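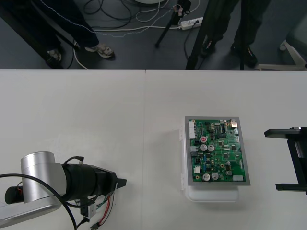 Jundovov is a two-armed bench robot built by members of the Brutside shared workshop, intended for handling circuit boards and connectors on a tabletop. It was begun in December by Shinji Onishi and Chidubem Ogundipe, who had planned to spend one weekend on it. As of July 2024 it was still described on the workshop's project page as "nearly at the wiring stage," a phrase that had by then survived several complete rewirings.

Name

The name comes from a misprinted shipping label on the first box of parts. Ogundipe has said that he kept it because every better name was taken. The control software, written mostly by Adaeze Ogbonna, is called Lisby and is numbered separately, so that "Jundovov 2 running Lisby 4" and "Jundovov 4 running Lisby 2" are both real configurations. Only one of them moves.

Construction

The machine consists of two arms facing each other across a white work table. Each arm ends in a two-fingered gripper. The original fingers were printed by Ifeanyi Ezeani and had a habit of shedding their tips into the work. The current ones are shorter and stiffer, and have been dropped often enough to be considered tested.

Parts for the first version cost $1,721, a figure its builders quote freely. The figure for replacement parts is not on the project page. Power distribution was at first handled by a single supply shared between the arms, with the result that a heavy lift on one side caused a noticeable bow on the other. Members grew fond of this, and there was some opposition when the arms were given separate supplies.

Cable routing has been the main subject of argument throughout. Onishi favors long, loose loops that let the joints turn freely. Ekene Ibrahim, who joined the build in its second month, favors tying everything down, and has twice done so overnight. The present arrangement is a compromise – loose at the joints, tied elsewhere – and is disliked equally by both.

Software

Lisby replaced an earlier program named Cheon, which ran to 1,942 lines and contained one comment, an apology. Cheon moved the arms through fixed positions typed in by hand. It worked well provided that the board, the table and the building stayed where they were.

Under Lisby, an operator guides the arms through a task and the software stores the motion for later playback. Ogbonna's notes list 291 stored motions. Of these, 89 are marked "good," and the rest carry labels ranging from "usable" to "do not run near Ekene." A small camera near the gripper supplies a close view during alignment.

Connector handling

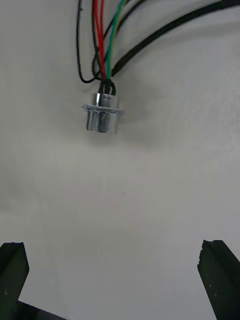
Gripping a connector by its shell is fairly simple when the part sits in a holder. A connector hanging from its own wires is another matter, as it swings, twists and turns its keyway away from whatever is approaching. Early attempts used speed, on the theory that the part could be caught before it noticed. Later motions come in slowly with the fingers wide open, pause, and close a little at a time.

Polished metal shells added a problem of their own. Lisby's edge finder tended to take a bright reflection for the side of the part and would aim for it with great confidence. Ezeani tried dulling one shell with chalk, which helped the camera and did nothing good for the contacts. The method in use now looks for the flange first and works out the rest from there.

Circuit boards are handled more cautiously. Workshop rules call for a frame or tray beneath any board during trials, and forbid gripping by the capacitors, a rule whose wording suggests a history.

Reception

Within Brutside the project is regarded with affection and some concern about table space. A proposal to move it to a smaller bench was withdrawn after Ibrahim measured the smaller bench. Build notes and the drawings for the gripper fingers are kept in a binder at the workshop, along with a printed copy of Cheon, which Onishi maintains will be needed again.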